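How Does a Robot Know What It's Looking At?
A Jorkex Kids explainer
November 2025

Look around your kitchen. You know where the toaster is. You know the bread goes in the toaster and the drawer opens if you pull the handle. You didn't have to think very hard about any of that!

A robot has to work it all out with software, the instructions that run inside its computer. On this page we'll peek inside those instructions and see how a robot goes from a picture to a plan to a move. The helper program we'll follow is called Boltix, and it works in a kitchen.

Two wide views of the counter and two close-ups from the robot's wrist:

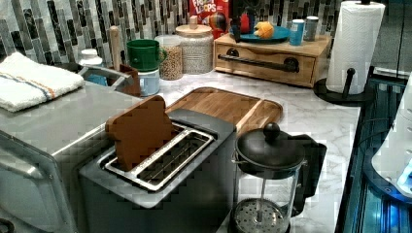
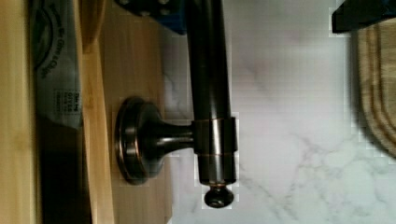
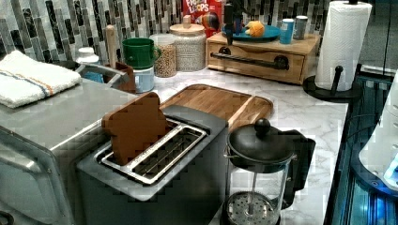
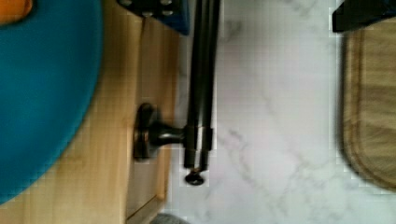

Step one: Turning a picture into numbers

When you look at the wide views, you see a toaster with one slice of bread standing in it. When a computer looks, it starts with numbers. Lots and lots of numbers!

Every digital picture is made of tiny squares of color called pixels. Each pixel is stored as 3 numbers. One says how much red there is, one says how much green, and one says how much blue. Mix them in different amounts and you can make the teal of a plate or the brown of toast.

So the very first job for Boltix is to read a giant grid of numbers and look for patterns. A place where the numbers change suddenly might be an edge. Look at the dark bar handle next to the white marble. The numbers jump a lot right there, and that's a big clue that one thing stops and another thing starts.

Step two: Giving things names

Edges are useful, but they don't have names on them. How does the software know that a shape is a mug?

It practices! Boltix learned with a set of pictures that people had already labeled. Its mug lessons used 446 pictures of mugs: tall mugs, short mugs, mugs from the side and mugs turned upside down. At first it made silly guesses. Each time it guessed wrong, the program changed its own settings a tiny bit and tried again. This kind of practice is called training, and the part of the software that learns is called a model.

Upside-down mugs are a great test. If a model has only ever seen mugs standing the right way up, it might look at the green one at the back of the counter and have no clue. You'd get it right away from the handle, and after enough practice a model can too.

See-through things are even trickier. Find the French press, the coffee maker with the black lid. Its sides are clear glass, so some of the numbers the computer gets from that spot belong to whatever is behind it. Programmers spend a lot of time on glass!

Step three: How sure are you?

Here's one of my favorite parts. Good robot software gives a name AND says how sure it is.

Boltix gives every guess a score out of 1,000. A score of 981 for "toaster" means it is very, very sure. A score of 197 means it's close to a wild guess, and the program should take another look before the arm goes anywhere near.

You do this too. If you see a shape in a dark bedroom, you might think, "Is that a sweater or the cat?" You don't grab it. You turn on the light.

Step four: Getting a closer look

A wide view is wonderful for finding things. It shows the toaster, the cutting board, the red FROOT LOOPS box, the paper towels and the wooden box with the drawer, all in one go. But things at the back look small, and it's hard to tell exactly where a robot's fingers should go.

That's when a second camera helps. It rides on the robot's wrist, so wherever the hand goes, the camera goes too. Go back to the two close-ups and find the handle. Now you can see how the long rod joins onto a short post, and how the post ends in a round base against the wood. You can even see the little knob at the end of the rod!

There's something funny about the close-ups, though. In the wide views the handle lies sideways across the front of the drawer. In the wrist views it runs up and down. The camera is seeing it from a different angle, so the software has to do some turning math. It keeps track of how the wrist is tilted and uses that to work out which way is really up. The part that does this in Boltix is called Brzozowska (say it "bzhoh-ZOF-ska"), and it repeats the math every time the wrist moves.

Step five: Making a plan

Knowing where everything is doesn't move anything. Next comes planning. Let's say the job is "open the drawer." The planner breaks it into small jobs:

Move the hand near the handle.
Turn the wrist to match the handle.
Open the fingers.
Move in slowly.
Close the fingers around the rod.
Pull straight back.

The planner also has to think about what might get bumped. In the wide views there's a plate on top of the box with a toy fruit on it, and two cans nearby. A path that swings low over the top could send them flying! So the planner tries out many paths inside the computer and throws away the ones that hit something. All of that happens before the real arm budges.

Step six: Move, check, fix

The last part is called control. Control software sends messages to the motors in the arm, then checks where the arm really is. Is it a bit too far left? Send a small fix. Check again. Send another small fix. This goes around and around very fast, and it's called a feedback loop.

Riding a bike works the same way. You're making little fixes with the handlebars all the time without even noticing.

Words to remember

Pixel: one tiny square of color in a picture.
Model: the part of a program that learns from practice.
Training: showing a model lots of labeled pictures so its guesses get better.
Planner: software that picks the steps and the path.
Feedback loop: move, check, fix, and then do it again.

Try it at home: Be the wrist camera

You need a friend, a cardboard tube and a table with some safe, unbreakable things on it.

1. Close one eye and look through the tube with the other. Hold the tube close to one object.
2. Ask your friend to turn the object sideways while you look away.
3. Look through the tube again and say which way is up.
4. Now your friend gives you directions to a different object, using only "left," "right," "forward," "back" and "stop."
5. Swap places!

Was it easier when you could see the whole table? Draw what you saw through the tube, then draw the whole table next to it. You can add your drawings to the Hivance wall in our clubroom. We're putting up a fresh batch in March, and we'd love to see yours!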